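Flonbridge's Back-Room Workshop Gets a Paper Tablecloth, a Taped Grid and a New Lease on Life

If you've walked down Camargo Street lately and wondered why the lights in the old Trurkorov building are on past suppertime, I can fill you in. The shared workshop on the ground floor reopened in November after being shut for most of the fall, and I stopped by to see what had changed. Quite a bit, as it happens, and most of it is about where things go.

Some background for anyone who moved to Flonbridge recently. The building used to be a warehouse for Trurkorov, the parts dealer, and when they moved out to the highway a group of local tinkerers took over the ground floor and named it Trolamari. I've been dropping in on and off ever since (mainly to borrow a decent drill, I'll admit it), and I have always had a soft spot for the place. But boy, was it a mess. You'd put down a screwdriver at lunch and find it at supper under a pizza box and two extension cords.

So they closed the doors and had themselves a proper clear-out. Members hauled off 3 vanloads of stuff, mostly dead monitors and shelving that had been leaning against the same wall since the Trurkorov days. The floor got scrubbed. The walls got a coat of paint, and the sink in the corner finally drains! The whole job cost a little under $2,000, and $1,000 of that came from the spring yard sale, which I remember well because I came home from it with a waffle iron I didn't need.

The change I liked best cost next to nothing. The big work table has been covered in plain brown paper and marked off into squares with blue tape, and now everything that gets set down on it has a square to live in. I thought this was a bit fussy when I first heard about it. Then I spent an evening there and caught myself lining up my own coffee with the tape.

The paper was one member's idea, borrowed from a relative who packs china for a living. You roll it out, tape it down, and when it gets too scuffed or inky you pull it up and roll out some more. People scribble on it too, measurements and phone numbers and the like, so there's a rule now that you copy down anything you want to keep before the paper gets changed. Somebody lost a whole cutting list the first week. There was grumbling.
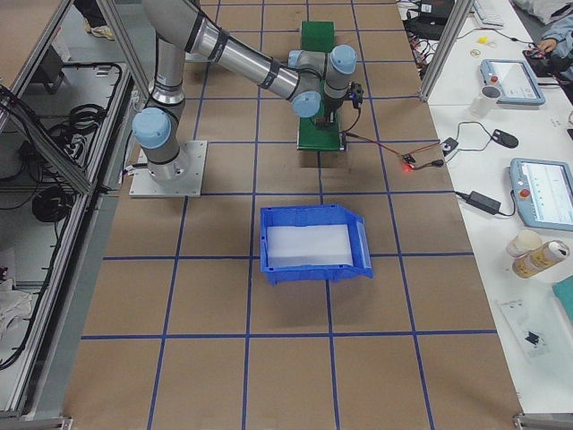 The work table at Trolamari with its paper cover and taped squares, a blue storage bin at the front and the white equipment bench on the right.

The blue plastic bin with the sloped open front is one of the kind they've settled on for small parts. I'm a convert. You can reach right in from the front without lifting a lid or tipping anything out, and it has a whitish see-through liner in the bottom. I asked where they bought them and was told to get in line, because half the people who visit want to know the same thing. My garage is going to look very different by spring, or that's what I'm telling my family, anyway.

The white bench along the side is more of a work in progress. It's where the controls, cords and odds and ends pile up, so you'll find a computer mouse, a cup and a spray can lying on its side all sharing the same stretch. I kind of love it. A workshop where every single surface is tidy would make me nervous about touching anything. The plan is to tackle the bench next, with hooks underneath for the cables and a shelf for drinks, so that cups stop ending up next to things with plugs on them. I give the drinks shelf a month before it's full of screws.

Not everyone is thrilled with the new arrangement, and I should say so. A couple of the longtime regulars told me they miss being able to spread a project across the whole table and leave it there overnight. Under the new rules you can claim up to 6 squares at a time, and anything left behind at closing goes on a holding shelf by the door. For somebody gluing up a chair, that's a pain. The answer for now is a folding table in the hallway, which wobbles, and which I would not trust with a chair. There's talk of finding a sturdier one, and if you have one sitting in your basement I'm sure they'd be happy to hear from you.

The rest of the room has settled in nicely. Hand tools hang by the window, the scrap wood has moved into the old loading bay, and the drill I always borrow is now on a hook with its name painted underneath, so I can't pretend I forgot where it goes. They've even put a broom at each end of the room. I saw one being used!

Membership is still open to anybody in Flonbridge, and you don't need to know what you're doing to join. New folks get a walk-through of the room before they use anything, and it takes up most of an evening, so eat first. If you only want to look around, the doors open at 6 p.m. and the kettle goes on right away. Come in through the Camargo Street side, as the back entrance is still blocked by the last of the shelving.

They're also short on blue tape, I was told on my way out. Any width will do, and there's a basket for it inside the front door.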